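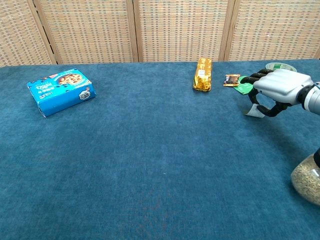 Is Le Chatelier's principle really an explanation of anything?

I tutor high school chemistry in the evenings and I have hit a wall with the equilibrium unit. Every book my students bring says the same thing, that if you disturb a system at equilibrium it will "shift to oppose the change." One student asked me on Thursday how the system knows there has been a change. I had nothing. I sat there with my pen over the teal cloth on the table and the woven screen behind it, and what I came up with was a story about people moving between the two sides of that screen, so many going left per minute and so many going right, until the numbers passing each way match. She liked it. Then she said, fine, but that's about rates, and the rule in the book isn't about rates, so which one is the reason?

I think she's right. The Henell textbook gives the rule on page 303 in a shaded box and then "explains" four problems with it. In every case you could swap the word "explain" for "predict" and lose nothing. "The system wants to relieve the stress" sounds like something you would say about an uncle.

So, two things. Is there any actual content to the principle beyond a memory aid? And is it even always right? I have a feeling I was told once that it fails for some gas reactions, but I can't find the example and I don't want to say so in front of a student without one.

Please don't just send me the definition. I have plenty of those.
– pencil_and_beaker

Sivaprasad Krishnan

Your student has found the weak spot. As it's usually written the principle is a rule for guessing the direction, and a vague one. "Oppose the change" – which change? If you squeeze a gas mixture, you have changed the pressure, the volume and all the concentrations at once, and the rule doesn't say which of those is supposed to be opposed.

Take the nitrogen dioxide syringe, brown NO2 in equilibrium with colorless N2O4. Push the plunger in at fixed temperature. The rule says the system moves toward N2O4 because that's fewer molecules, and it does. A student then reasons that NO2 has gone down. The amount has gone down. The concentration of NO2 is still higher than it was before you pushed, because the shift only undoes part of what the squeeze did. I have marked a lot of answers that said the gas ends up paler than it began, and the books are partly to blame. (If they look through the side of the barrel it goes darker, then fades a bit, but not back to where it started.)

Now for your failure case. It's real and you can check it on paper. Use

N2 + 3H2 = 2NH3

with all gases treated as ideal and the temperature and total pressure both held constant, so the container is free to expand. Suppose you are at equilibrium with 54 moles of nitrogen, 40 of hydrogen and 6 of ammonia. Total 100. Add 2 moles of nitrogen. Everybody's rule says more ammonia.

Write the reaction quotient in moles. At constant pressure it is proportional to

(moles NH3)^2 x (total moles)^2 / [(moles N2) x (moles H2)^3]

Before any reaction has happened, adding the nitrogen changed two of those. The total went from 100 to 102, so the top is multiplied by 1.02 squared, or 1.0404. The nitrogen went from 54 to 56, so the bottom is multiplied by 1.037. The quotient has gone up, by a hair, to above K. The reaction has to go backward. You added nitrogen and some ammonia breaks down to make more of it.

What happened is that the extra nitrogen also made the container bigger and diluted the other gases. Hydrogen is cubed in the expression, so dilution hurts the forward direction badly. With a bit of calculus you'll find the changeover comes when nitrogen is exactly half of the mixture by moles. Under half, the usual rule gives the right answer. At constant volume it always does, and that is what most school problems quietly assume without saying so.

As for which one is the reason: I would teach Q and K. Work out Q after the disturbance, compare it with K, and you know the direction. If she wants to know why Q should head for K at all, the short answer for her level is rates and the longer one is free energy. Your people-and-screen story is good for the first. I'd be careful with it for temperature changes, because then both crossing rates change and you have to say by how much, and the story can't tell you.

Keep the principle as a quick check on the answer. I wouldn't accept it as a reason in written work, but your exam may, so look at the mark scheme.

Ollum

It's always right if you do it properly. These "exceptions" are trick problems. I have a secondhand chemistry book from 1910 and the idea is in there, plain as day, and people were making ammonia in those days without any of this arguing. Just teach the rule, the kids need to pass. If you use the Brenerance worksheets there's a page with arrows that works fine.

pencil_and_beaker

Sivaprasad, thank you, I did the arithmetic twice because I didn't believe it. I had never noticed that "constant volume" was missing from the problems. I went back through the Henell chapter and it's stated in one out of the four.

I'm less sure about the mark scheme part. Petridis (that's who sets the practice tests here) gives a point for the words "opposes the change," so I'm going to have to teach her to write a sentence I don't think means much. I'll tell her that's what we're doing.

Ollum, being old doesn't make it an explanation. And what would "properly" mean in the ammonia case? If the rule needs Q worked out first before you know which change it's supposed to oppose, then Q is doing the work. I have seen the arrow page. My students can fill it in perfectly and can't tell me what any of the arrows stand for.

Sivaprasad Krishnan

On "properly": there are careful versions of the principle that hold up. They're stated for one quantity at a time with the others fixed, and they come out of thermodynamics. For temperature the familiar version is safe – heat an equilibrium mixture at constant pressure and it moves in the endothermic direction. So Ollum has half a point. But by the time you have written the careful version out, you can't fit it in a shaded box.

One correction to what I wrote above. I said the color fades "a bit" in the syringe. How much depends on the temperature and how far you push, so don't promise her a particular shade.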